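Lesis-Fregadero: subconjunto de paradas por contacto
Ficha de datos y notas de incidencia

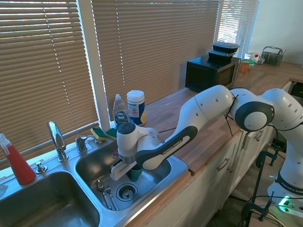
El subconjunto reúne los episodios de la tarea de fregadero que terminaron en parada de protección o en agarre perdido, junto con los episodios normales grabados en las mismas sesiones. Se publica separado del conjunto principal porque las señales de fuerza de estas sesiones no son comparables con las del resto. La tarea consiste en retirar piezas de vajilla del seno derecho. La geometría es desfavorable: con la pinza en vertical sobre la taza turquesa, el borde de acero pulido queda cerca de las últimas articulaciones y el colador cromado ocupa la parte delantera del seno, de modo que una desviación pequeña en altura acaba en contacto con metal rígido. El cable negro que forma un bucle en una de las articulaciones superiores y cuelga hacia la encimera es el elemento implicado en la incidencia que se describe más abajo.

Estado

Versión 2. Sustituye a la anterior, que contenía etiquetas de fallo incorrectas. Quien haya entrenado clasificadores de fallo con la primera versión debe repetir el entrenamiento. Las políticas de imitación entrenadas solo con episodios marcados como "correcto" no se ven afectadas.

Contenido de cada episodio

- Posiciones, velocidades y pares articulares del brazo.
- Estimación de fuerza externa en el efector, calculada por el controlador.
- Apertura de la pinza y orden enviada.
- Vídeo de cámara fija.
- Etiqueta de resultado: correcto, agarre_perdido, parada_contacto, parada_operador.
- Campo de texto libre con la anotación del operador, en español o en inglés según el turno.

El campo de texto libre no se ha normalizado. Contiene abreviaturas de turno y alguna errata.

Descripción de la incidencia

Durante la campaña de octubre en la instalación de Clondarholm, el brazo empezó a detenerse por exceso de fuerza externa en movimientos sin contacto aparente. La parada se producía siempre en el descenso hacia el seno derecho, con la muñeca girada hacia la izquierda, y no se reproducía en el descenso hacia el seno izquierdo.

La primera hipótesis fue contacto real con el borde del fregadero. Eduardo Padilla revisó el vídeo de las paradas y no encontró contacto en ninguna. La segunda fue un error en la masa declarada de la pinza. Se volvió a identificar la carga y el comportamiento no cambió.

Lina Smadi localizó la causa al representar la fuerza estimada frente al ángulo de la muñeca. La fuerza crecía de forma monótona a partir de un ángulo fijo, incluso a velocidad muy baja. El cable de la pinza, sujeto con poca holgura, se tensaba en esa zona del espacio articular y tiraba del efector hacia arriba. El controlador interpretaba la tensión como fuerza externa y, al superar el umbral, detenía el brazo conforme a su configuración.

Consecuencia de seguridad

Las paradas en sí no supusieron riesgo. El problema fue la respuesta. En 4 sesiones se elevó el umbral de fuerza para poder continuar la grabación, sin registrar el cambio en el cuaderno de la celda. Con el umbral elevado, el brazo llegó a presionar una taza contra el fondo del seno hasta romperla, y la parada la ejecutó el operador con el pulsador. No hubo lesiones. El acceso a la celda estaba despejado.

La revisión, a cargo de Marion Haldane, clasificó el hecho como incidencia de seguridad por modificación no autorizada de un parámetro de protección.

Medidas aplicadas

1. El cable se volvió a guiar con un bucle de holgura. Antes de cada sesión se recorre el rango completo de la muñeca a velocidad reducida.
2. Los umbrales de fuerza se leen de un archivo firmado. El programa de grabación no arranca si los valores activos difieren.
3. Se añadió al arranque una prueba de deriva: 5 posturas sin contacto, con registro de la fuerza estimada en cada una. Si alguna supera el límite, la sesión no comienza.
4. Todo cambio de umbral requiere la firma de una segunda persona.

La prueba de deriva procede de una propuesta de Ieuan Pumphrey. El código está en la carpeta jokusden, junto con el lector de umbrales.

Correcciones en las etiquetas

En la versión anterior, las paradas causadas por el cable figuraban como parada_contacto. Ahora llevan además el indicador causa_cable, y la etiqueta original se conserva en un campo aparte. Melquiades Mendoza revisó a mano casi 4 horas de vídeo para separarlas de los contactos reales. Los casos dudosos se han marcado como indeterminado y conviene excluirlos de la evaluación.

Limitaciones

La fuerza externa de las sesiones anteriores a la corrección contiene un sesgo dependiente de la postura. No se ha intentado compensarlo. La tensión del cable variaba con cada montaje y no hay registro de su recorrido.

Los episodios con umbral elevado se distribuyen en una partición propia. No deben usarse para ajustar límites de fuerza en otro equipo.

El vídeo no permite determinar si el cable estaba tenso en un instante dado. La luz de las ventanas cambia a lo largo de la sesión y produce reflejos en el acero que degradan la segmentación de utensilios metálicos.

Uso previsto

Detección de fallos, análisis de paradas falsas y pruebas de estimadores de fuerza. El conjunto no sirve como evidencia de conformidad de una celda ni sustituye a su evaluación de riesgos.

Mantenimiento

Las erratas de etiquetado se notifican en el gestor de incidencias del proyecto Kassab, con el identificador del episodio y el instante en segundos desde el inicio del registro. Los informes sin identificador se cierran sin revisar.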